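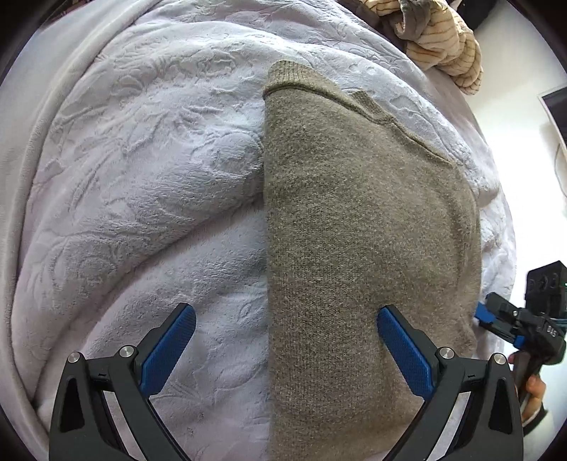
3.2 Pilling and washing habits

Most of the wear people complained about came down to pilling. We asked every household to keep a wash diary from November on, one line per load: what went in, which program, how it was dried. 149 households sent back a diary we could use. The rest were blank, or had a few lines and then stopped. We kept any diary with 20 or more loads in it and dropped the others, see 3.4 for what that does to the numbers.

Total loads entered: 2245. Not all had knitwear. A load counts as a knit load if at least one sweater, cardigan or knitted vest was listed. Socks left out. Scarves left out too, though Greenberg argued for keeping them and there is a case for it (they rub against coat collars all day, and pill worst of anything in the diaries). Hats were hardly ever washed by anyone.

Figure 2. Knitwear on plush bedding. The knit has a fine, fuzzy surface; the blanket is embossed fleece with a floral and leaf pattern.

First finding, and the plainest: people wash sweaters with whatever is in the basket. Mixed loads were the normal thing. Towels and fleece were the usual company. Fleece sheds and a knit with a raised surface picks it up, so some of what people call pilling is not from the sweater at all. We had households comb one sweater and mail us the fluff in a paper envelope. Under a hand lens a good part of it was the wrong color for the garment. We can't say how much. Weighing did not work, too light for the scale we had, and the envelopes themselves shed.

Second, turning inside out. Everyone says they do it. The diaries had a box for it and the box was mostly left empty, even in homes that told us on the phone they always turn knits. We read an empty box as "not turned" which may be unfair to a few people. Where the box was ticked the scores for the outside face were better, elbows most of all. Side seams no different. Cuffs no different, which we did not expect, but a cuff gets most of its rubbing from desks and coat linings and washing is a small part of that.

Third, program. The Vindov and Kekus neighborhoods differ here. Vindov is mainly older apartments with a shared machine in the basement, and the shared machines there have two or three programs that work. Kekus is newer and most homes have their own machine with a wool setting. One would guess that Kekus sweaters look better. They don't, or only a little. Kekus homes wash more often. A sweater in Vindov might be worn many times and aired on a balcony before it goes down to the basement, and in Kekus it goes in after two or three wears becuase the machine is right there in the hall. So gentler washing, more of it, and the two seem to come out nearly even.

Drying was a mess to code. "Flat" was written by some to mean on a rack and by others on a bed or on a towel on the floor. We merged all of these. "Hung" is its own group, and the only one with clear trouble at the shoulders. Tumble drying was rare for knits, 18 households ever did it, too few to split further. Those that did reported shrinking before they reported pilling.

Folding and storage we only asked about at the end, as an afterthought, and we wish we had asked sooner. Several people wrote that a folded knit kept in a tight stack goes matted along the fold. We have no scores for that. Rostami (the earlier pilot, same questions, smaller town) did include it and found little, but the sweaters there were mostly cotton.

Scoring. Two of us scored every garment from one to five against the same set of reference swatches, by a north window, no lamp. Where we were more than one step apart Alaric Greenberg scored it a third time and his number was used. That happened more with gray and heathered knits than with plain dark ones, the flecks in the yarn make small pills hard to see. A raking light would of helped. We have since tried one on the Manow set and agreement was better, but those scores are not in this paper and should not be mixed with the ones in Table 3.

Fiber content is from the care label where there was one. Where the label had been cut out we wrote "unknown" and did not guess by feel. Unknowns are left out of the fiber comparison in 3.3 but are counted everywhere else.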